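Why Dishes Dry in a Rack

Water does not leave a washed plate all at once. Some of it runs off. The rest turns into a gas called water vapor and mixes with the air. The first process is called draining and the second is called evaporation. A dish rack is built to help with both.

Draining

Gravity pulls water down. On a plate lying flat, the water has nowhere to go, so it stays in a shallow pool. On a plate standing on its edge, the same water slides to the lowest point and forms a drop. When the drop is heavy enough, it falls.

Small amounts of water are left behind. Water particles, called molecules, hold on to each other and also to the surface of the plate. This is why you can still feel a thin wet layer after the dripping has stopped.

Evaporation

The molecules in water are always moving. The fastest ones at the surface break away and enter the air. Three things change the speed of this process: the temperature, the amount of water vapor already in the air, and the movement of the air. Warm, dry, moving air works best. Water boils at 100 degrees Celsius at sea level, but it does not need to boil to evaporate. It evaporates at room temperature too, only more slowly.

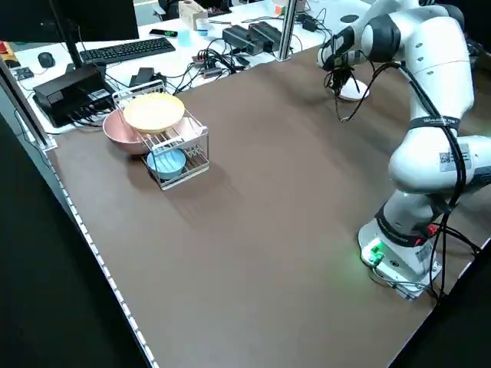 A wire rack touches each dish in only a few narrow places. Air can reach the front and the back of a plate at the same time. Slots hold plates upright and apart. If two plates are pressed together, the air between them soon fills with water vapor, and drying slows down there.

Some racks have two levels. An upper level can hold plates while a lower shelf holds bowls, so more dishes fit in the same area of counter. Water from the upper level may drip onto the lower one, and dishes at the bottom can take longer to dry.

Bowls need more care than plates. A bowl standing the right way up collects water. A bowl turned fully upside down on a flat counter drains, but damp air is trapped under it. A bowl that is tilted with its open side facing down drains and also lets air in.

Test it yourself

You need two plastic plates of the same size, water and a clock.

Dip both plates in water. Lay one flat on a counter and stand the other in a rack. Check them every few minutes and write down the time when each one feels dry. Repeat the test on a different day, for example once in summer and once in December, and compare your results.

Words to know

Drain: to flow away.
Evaporate: to change from a liquid into a gas.
Water vapor: water in the form of a gas.

Laltovora Science Pages for Young Readers
Last updated 29/05/2020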